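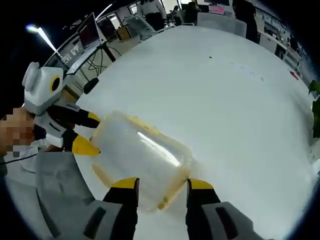
Réka Csizmadia

Clear plastic tubs are the worst thing you can hand a gripper, and I say that as someone who has spent most of February handing them clear plastic tubs. They're light, they flex, they're slippery on the corners and half the time the camera sees the table instead of the tub. So if you're comparing hand-held grippers at your own bench, start there! Anything that copes with a thin see-through box will cope with a mug.

A few things I've picked up while trying the Onumetti and the Mirkari side by side.

Tips first, motors later. I wasted ages fiddling with squeeze settings on the Mirkari when all it wanted was a softer tip. Black fingers with yellow tips are handy because you can tell at a glance where the contact is, even on replay. If yours are all one colour, put a bit of bright tape on the ends (one layer only, or the jaws won't close square).

Wipe the tips with a damp cloth and let them dry before each batch. Skin oil from handling is enough to make a smooth tub slide. I do mine every 7 grabs or so, and yes, I keep a tea towel just for that.

Go for opposite sides, a little below the rim. Grab the rim itself and the whole tub bows in the middle, then pings out when you let go. With two grippers on the one tub, get the first one holding properly before the second comes in under the corner. Roman Borkowska taught me to say "mine" and "yours" out loud during a handover, which feels silly for five minutes and then you can't work without it.

Tilt the tub to move the glare. Overhead strip lights put a big white streak across clear plastic and the camera can lose the edge completely. Tipping it a few degrees often shifts the streak somewhere harmless. If you're stuck with a white table as well, lay down a dark placemat. Mine was two bucks from the op shop and did more for tracking than the new controller.

Watch your cable! Run it back along your forearm and catch it loosely at the cuff with a hair tie. Leave enough slack to turn your wrist right over.

Put 90 grams of dry rice in the tub for your second round. An empty tub forgives a lopsided grip and a loaded one won't. I go up to 300 after that, lid on, because I've swept up enough rice for one lifetime.

As for which one I'd keep, I like the Onumetti for thin plastic and the Mirkari for anything with a handle. Jozef Brouwer disagrees with me on both counts, and his hands are a lot bigger than mine, so try before you buy. Next up is zip bags, if I can get the jaws to pick up just the one layer.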